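Tuesday-ish brain, February cold. In the lab before 8 again and the heater hadn't kicked on. Coffee from the machine, bad. Typing this quick before I forget what I changed.

Goal for the week was 2442 good episodes of the block sorting task. Stood at 699 when I left last night. Today added 135. Not great. Should be doing 225 a day if I don't stop for anything and I stopped for everything.

Morning: controller wouldn't home. Power cycled, same. Power cycled the other box too, fine. Wrote that on the sticky note on the monitor, which now has so many things on it I can't read the first ones. Then Listum (the logger) decided it had no disk space. It had plenty. It was looking at the old path, from before Brardale moved the shared drive. Fixed the path, restarted, lost the first nine episodes becuase they'd gone into a temp folder that gets wiped. So really I did 144 and kept 135. Annoyed about that more than I should be.

Then the actual work. Reset, scatter, record, drive, stop, tag, reset. I'm getting smoother with the controller, I think. My early episodes are awful to watch, all that wobbling before the grab. Question I keep coming back to is whether to throw them out. The Plusside people want them in, they say the model should see hesitation and recovery. I say it'll learn to hesitate. We went back and forth on the call and didn't settle it. I've tagged them "shaky" so whoever trains can decide later. Cheap to tag, expensive to redo.

Rule I made up for myself around ten: no tidy starts. I'd been setting the blocks down in nearly the same places without meaning to, hand just goes there. Played back a bunch of starting positions side by side and they were practically the same picture. So now I roll dice for the zones. Felt silly, works ok. Slower though.
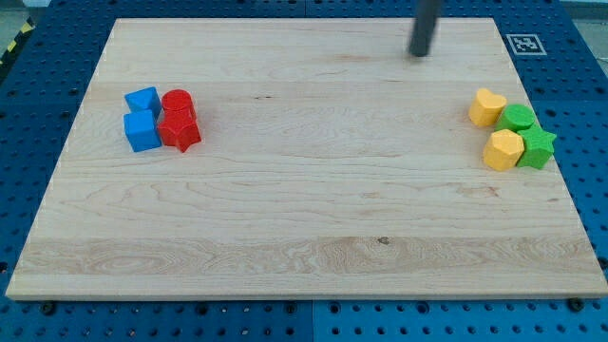 Finish positions are the other headache. What counts as done? The instruction line says two groups by color, blue and red on one side, yellow and green on the other, and stops there. Does it matter if they touch? Does it matter if the star is on the end and half a push from going off the wood? I've been passing anything where you could tell the groups apart at a glance. Didn't write that down anywhere until this afternoon. It's in the task notes now, two lines, with a date this time.

Stars are the worst to grab. Points catch, whole thing spins, then I chase it. Cylinders are easy. The heart is fine if you come at it across the lobes and horrible from the point. I let myself have one retry per block and then I end the episode and mark it failed. Failed ones are kept too, seperate folder. Ghasemi (the small model, the one we pretrained in the fall) got better last time when it had some failures to look at, or that's what the plot said. One plot. I don't fully believe it.

Lunch at the desk, rice thing, cold in the middle.

After lunch did language tags. Every episode needs three ways of saying the same instruction and by the fortieth I was writing stuff no person would ever say. "Relocate the warm-toned pieces." Deleted that. Red is a warm color anyway so it was wrong as well as ugly. Went back to plain: put the yellow and green ones together. Put the blue and red ones on the left. Short ones are better I think. Need to check nobody upstream is filtering on length, there was something in the config about a minimum number of words and I never looked at it properly.

Around 3 the video stream started dropping. Not a lot, a stutter every minute or two. Swapped the cable, no change. Swapped the port, better. Had to go back through everything since lunch and check timestamps against the arm log. Four bad ones, tossed. They were never in the 135 so at least the total stands.

Also: speed. I drive too fast when I'm tired of it. You can see it in the joint plots, late afternoon has these big spikes on the way back to the ready pose. Doesn't hurt anything but the model will copy it, same as it'll copy the wobbling. Capped the speed in the settings at 4:30 and the last batch looks much calmer. Should have done it day one. Wondering if I should re-record some of the old late afternoon ones or just trim the return off the end. Trim probably. The script for trimming is mine and it's bad, it cuts on gripper open plus a fixed delay, and if I opened twice it cuts in the middle. Have to fix that first.

Did not get to: the lighting variations, the email to Brardale about the drive, wrist still sore so no stretching it out with a late session either. Left wrist, weirdly. I hold the thing too hard.

For tomorrow
- check the path BEFORE recording
- dice zones for all starts
- min word count in config??
- fix double open in trim script
- blinds half down for one batch, all the way up for the next
- bring real lunch

Total is 834. Still a long way off and the week's not getting longer. Going home, bus in ten minutes, left my gloves on the windowsill again, going back up for them.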